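Ladside, 8. Oktober 2023

# Schublade auf, Schublade zu: Ich durfte bei Evico mal ran

Also, ich muss euch kurz von meinem Besuch bei Evico erzählen, bevor ich die Hälfte wieder vergesse. Viele von euch hatten ja nach dem letzten Beitrag gefragt, wie das eigentlich geht, einem Roboter etwas beizubringen, ohne dass man dafür den Roboter selbst anfasst. Genau damit beschäftigen sie sich dort gerade, das Projekt heißt Nududari (ja, ich musste auch zweimal nachfragen, wie man das ausspricht), und seit dieser Woche läuft die Runde mit den Möbeln.

Das Prinzip ist schnell erklärt. Man nimmt zwei Greifer in die Hände, einen links, einen rechts, und macht damit das, was später der Roboter machen soll. Die Greifer haben Backen, die sich öffnen und schließen, und obendrauf sitzt jeweils ein weißer Würfel mit schwarzen Mustern. An diesen Mustern erkennt die Software, wo sich der Greifer im Raum befindet und wie er gedreht ist. Dazu kommt eine Kamera am Greifer und eine am Kopf, und das war es im Grunde schon. Kein Joystick, kein Exoskelett, keine Datenbrille. Ich hatte mir das viel komplizierter vorgestellt! 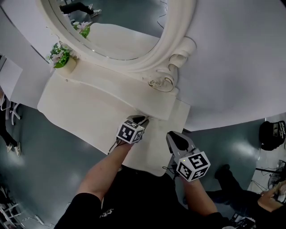
Geübt wird an einem Schminktisch, und zwar nicht an irgendeinem. Ich hatte mit einem grauen Laborwürfel gerechnet oder mit so einem Küchenregal aus dem Toom, wie es in gefühlt jedem zweiten Robotikvideo herumsteht. Stattdessen: weiß, verschnörkelt, ovaler Spiegel, künstliche Blümchen daneben. Meine Oma hätte sich sofort davorgesetzt und die Lippen nachgezogen. Für das Training ist so ein Möbel aber ziemlich gemein, und das ist durchaus Absicht. Die Kanten sind geschwungen, die Schnitzereien stehen vor, und im Spiegel taucht der halbe Raum noch einmal auf. Wer nur gerade Kanten und matte Flächen lernt, hat es in einem echten Schlafzimmer schwer, so hat man es mir jedenfalls erklärt.

Die Aufgabe selbst klingt banal. Schublade am Knauf greifen, aufziehen, etwas hineinlegen oder herausnehmen, wieder zuschieben. Macht man zu Hause zehnmal am Tag, ohne hinzuschauen. Mit den Greifern in den Händen habe ich beim ersten Mal glatt am Knauf vorbeigegriffen, beim zweiten Mal auch, und dann hatte ich ihn zwar, habe aber so schräg gezogen, dass die Schublade sich verkantet hat. Man merkt erst dabei, wie viel die eigenen Finger sonst so nebenher erledigen. Ein bisschen nachgeben, ein bisschen kippen, mit dem Daumen abstützen - das fällt alles weg. Man hat zwei Backen und muss damit auskommen.

Und dann der Punkt, an dem ich am meisten gelernt habe: Man soll sich gar nicht beeilen. Ich wollte natürlich zeigen, dass ich das kann, und war viel zu hektisch unterwegs. Der Rat lautete, ruhig zu arbeiten, vor dem Zugreifen kurz stehen zu bleiben und die Würfel möglichst nicht mit dem eigenen Arm zu verdecken. Sind die Muster zu lange verdeckt, wird der Durchgang aussortiert. Das ist mir auch prompt passiert, gleich zweimal hintereinander. Sehr peinlich, aber alle waren nett.

Die Zahlen vom Tag habe ich mir aufgeschrieben, weil ich weiß, dass einige von euch sowas mögen. 121 Durchgänge wurden aufgenommen, 119 davon sind brauchbar. Die 2 fehlenden gehen auf mein Konto, das steht jetzt also auch im Internet. Ein einzelner Durchgang dauert im Schnitt etwa neun Sekunden, wenn man geübt ist. Bei mir eher nicht.
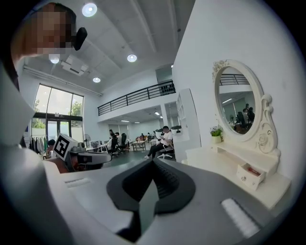

*Lesezeit: 4 Minuten*

Was passiert nun mit dem ganzen Material? Zu jedem Durchgang gehören die Videos aus mehreren Blickwinkeln, die Bewegung der beiden Greifer und die Information, wie weit die Backen gerade offen stehen. Daraus lernt ein Modell, welche Bewegung zu welchem Anblick passt. Später bekommt ein Roboterarm die gleichen Greifer angeschraubt und soll die Schublade alleine öffnen. Der große Vorteil gegenüber der Fernsteuerung ist das Tempo, denn man muss keinen Arm dirigieren, der immer einen Tick hinterherhängt. Fernsteuerung gibt es bei Evico trotzdem noch, vor allem für Aufgaben, bei denen es auf die Reichweite des Arms ankommt. Ein Mensch kommt nun mal bequem in Ecken, in die der Arm gar nicht hinkommt, und solche Aufnahmen nützen dann wenig.

Gefragt habe ich natürlich auch, ob das am Ende an einem anderen Schminktisch funktioniert. Die Antwort war erfrischend vorsichtig. Mit einem einzigen Möbel lernt das Modell vor allem dieses eine Möbel, deshalb sollen in den nächsten Wochen weitere dazukommen, mit anderen Griffen und anderen Höhen. Ich habe meine alte Kommode angeboten, deren unterste Schublade seit Jahren klemmt. Das Interesse war größer als gedacht - mal schauen, ob ich sie irgendwie ins Auto bekomme.

Ein paar Sachen noch, die in eure Nachrichten passen: Nein, man braucht keine Vorkenntnisse, die Einweisung ging flott. Ja, die Arme werden müde, bei mir vor allem der rechte Unterarm, ich merke ihn beim Tippen immer noch. Und ja, man kann sich in Ladside als Testperson melden, am besten direkt bei Evico, ich sammle da nichts ein und habe auch keine Liste.

Im Dezember soll der erste Versuch mit dem richtigen Roboterarm stattfinden, und ich darf zuschauen, wenn der Termin hält. Bis dahin übe ich zu Hause mit der Grillzange.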